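文件整理与桌面收纳项目 招聘整理员（短期）
Prollach 办公资料服务部

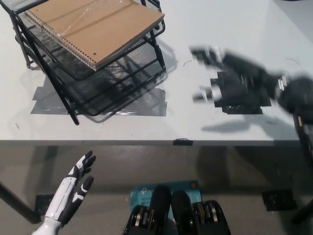 双层黑色金属网文件架，上层为牛皮纸封面线圈笔记本，下层空置。

一、岗位说明
Prollach 受 Usell 委托，对其迁址后的办公桌面用品及纸质资料进行重新归位、登记和上架。现招聘整理员6名，合同期为11月整月，期满后视 Nazari 分部的进度决定是否续签。岗位归资料组管理，项目负责人为 Sirkka Miettinen。

二、工作内容
1. 按工位平面图摆放文件架、笔筒及托盘。全部工位共172个，桌面统一为白色。
2. 将笔记本、活页夹和散页按编号放入文件架对应层。上层放置在用资料，下层放置待收资料；无待收资料时下层保持空置，不得存放杂物。
3. 线圈笔记本平放，同一层内线圈朝向一致。线圈变形或封面脱孔的，单独登记，不入架。
4. 带透明塑料膜的笔记本保留原膜，不拆封，不加贴标签。编号写在登记表上。
5. 桌面定位区以胶带标出。文件架支脚落在定位区内，胶带翘边、错位或重叠过厚时揭除重贴，残胶用无绒布擦净。
6. 每日收工前核对登记表，差异项当日填报，次日上午由组长复核。

三、任职要求
1. 高中及以上学历，能读写中文，会使用电子表格的筛选和排序功能。
2. 能连续站立作业2小时，可搬运单件不超过6公斤的纸箱。
3. 对编号、层位、朝向等细节敏感。有图书馆、档案室或仓库拣选经验者优先。
4. 辨色能力正常。登记表以颜色区分部门，目前不提供替代版本。
5. 作业期间不佩戴手链及长挂绳，避免钩挂金属网。

四、工作时间与地点
每周二至周六，9:00至17:30，午休一小时。地点为 Usell 新址三层及四层。周六只安排复核和补贴胶带，不安排上架。

五、待遇
按小时计酬，每小时50元，按月结算。提供午餐和室内工作鞋。交通费凭票报销，单日上限30元。试工半天，试工时间照常计酬。

六、试工内容
应聘者在一张工作台上完成下列操作，限时50分钟：
（1）按图纸贴出一处矩形定位区，四边闭合；
（2）将双层文件架放入定位区；
（3）按清单将笔记本入架，填写登记表一页；
（4）检查相邻工位，写出不符合图纸的项目。
评分以准确度为主，速度只在分数相同时参考。胶带、图纸和登记表由现场发放，不需自备工具。

七、报名方式
将简历及可到岗日期送至 Prollach 前台，或投入 Pendum 楼一层资料组信箱，信封注明“整理员”。简历不超过2页，不需附照片。初选通过者由资料组电话通知试工时间，试工分上午、下午两批。未入选者的材料在项目结束后统一销毁，需要取回的请在信封背面写明。

八、其他
本岗位不涉及资料内容的阅读、复印或扫描，入职时须签署保密承诺。登记表中“层位”一栏只填“上”或“下”，不填数字。旧版登记表停用，已领取的请交回资料组换领。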